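# Is the Rusell Courier even covering the school levy anymore?

**marshpatty**

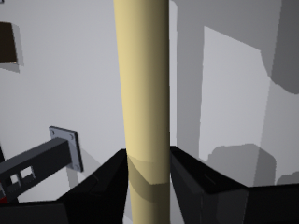

*Pale yellow pole, black gripper fingers on both sides (computer rendering)*

Okay, I've been stewing over this since Saturday so forgive me if I go on a bit. I went to the levy forum at the Berach library and it was packed, people standing along the back wall, and both sides got a fair hearing. Siddiqui spoke for nearly half an hour about what the money would pay for, and she took every question that came her way, even the grumpy ones. Then I opened the Courier and there were two paragraphs. Two! And one of them was about parking. Meanwhile Jakosano, who wants the levy gone, got a full page and a nice big interview.

I've subscribed to that paper for longer than I care to say, and I'd hate to drop it. But how are folks supposed to make up their minds if they only ever hear one half?

---

**dell_on_fifth**

I was there too, Patty, I think I was right behind you (green jacket, bad cough, sorry about that). I agree it was thin. I do want to say a word for the paper, though. They have one reporter left for the whole county and she had the flood meeting the same night. My niece used to work in that newsroom and she tells me it's mostly empty desks these days.

---

**marshpatty**

I didn't know about the flood meeting, thank you, dell. That does soften me a little. But somebody found the time for the Jakosano page!

---

**quietcorner72**

I'm going to disagree, and I hope we can all still be friends at the pie sale. Jakosano called them up and asked for an interview. I know that for a fact, as I drove him over. Siddiqui's people could do the same and they haven't. I'm voting no, and from where I sit the Courier has been pretty rough on our side for years. Remember the editorial last time around? They as good as called us misers, and there are plenty of us living on a fixed income who just can't swing another $200 a year.

---

**Virgilio Maglaya**

Good evening, everyone. I helped out with the Siddiqui campaign in July, making phone calls, so take this with whatever salt you like. We did write to the paper. We sent five letters, all signed, all under their word limit, and they printed one of them, cut nearly in half. I kept copies and I'd be glad to bring them along to the next forum if anybody wants to read them over coffee.

quietcorner, I do hear you on the $200. My mother is in the same boat, and she and I have gone round and round about it at the supper table. I only wish that argument, and the one for the other side, were both in print where she could read them for herself.

---

**quietcorner72**

Well, I didn't know about the letters, Virgilio, and I'd like to see them. One out of five isn't great. I'm still a no.

---

**tomkitten**

The last levy passed by 99 votes, if I'm remembering right, out of 3572 cast. With a margin like that, a page here or there in the paper could swing it, so I'm with Patty on this one. Has anyone tried the radio station over in Berach? They had both candidates for sheriff on together last fall and it was a lovely, civil hour. I listened to it in the driveway with the groceries melting in the back.

---

**dell_on_fifth**

Radio's a good thought, tomkitten, but my reception out here is mostly static and gospel. I'd still like it in the paper, where I can cut it out and stick it on the fridge.

---

**marshpatty**

I'll call the station in the morning, and I'll write the editor too, politely, and mention the flood meeting so she knows I know. Virgilio, please do bring the letters. quietcorner, would you ask Jakosano if he'd go on the air with Siddiqui? He might say yes to you.

---

**quietcorner72**

I'll ask him. He's not a morning person, so tell them it had better be the evening show.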